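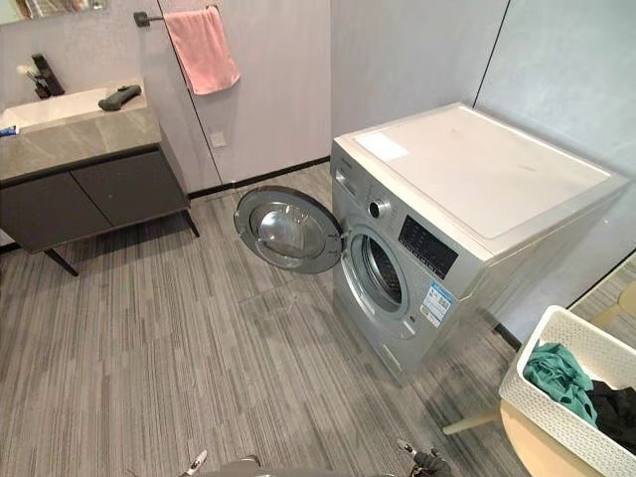
Why does my robot stop with a grip force fault halfway through loading the washing machine?

Posted by Efe Akande, 29/10/2025

The usual cause is a fingertip pad that has slipped or worn down, so the gripper closes further than it expects and reads the extra travel as a fault. Take both pads off, clean the metal underneath, refit them and run the finger calibration before trying another load.

Siebe Jansen

I'd agree with checking the pads first, but there is a second cause that gives the same message. We run two arms on a Brostum base at our test flat and had this fault on and off through August. The log showed 43 stops. Pads were fine on both sides.

What was happening was that the arm went into the drum, took hold of a garment and also pinched the fold of the rubber gasket. When it pulled back the force went past the limit and the controller stopped it. From outside it looks like a gripper problem because that is what the message says, but the gripper is doing what it should.

Look at where the wrist is when it stops. If it is always at the mouth of the drum on the way out, it is the gasket. If it stops anywhere else, go back to the pads or the cable.

To fix it we moved the entry point towards the middle of the opening and told the arm to open the fingers only once they were past the seal. You set this in the Stomemik planner under approach, not under grasp. We also slowed the way out. It has stopped 2 times in 93 loads after that, both with a duvet cover.

Please don't raise the force limit to get rid of the message. A colleague did that on another machine and tore the gasket. The next wash leaked under the door and we had water across the floor before anyone got to the tap. If yours has pulled hard on the seal already, run a finger round the inside of the fold and look for a split before you put any water through.

One more thing on safety. After a force stop the arm on ours keeps hold of whatever it has. Press the stop button and wait for the light to change before you put your hand in the drum. Release the fingers from the menu with your hands out of the way.

Ineke Visser

Had the same, turned out to be the cable at the wrist. Wiggle it and see if the fault comes up. New one from Baltbridge took 7 days to arrive.

Roel Dekker

If you do wiggle the cable as Roel says, have the arm parked and the motors off. Ours jumped when the contact came back.

Ineke Visser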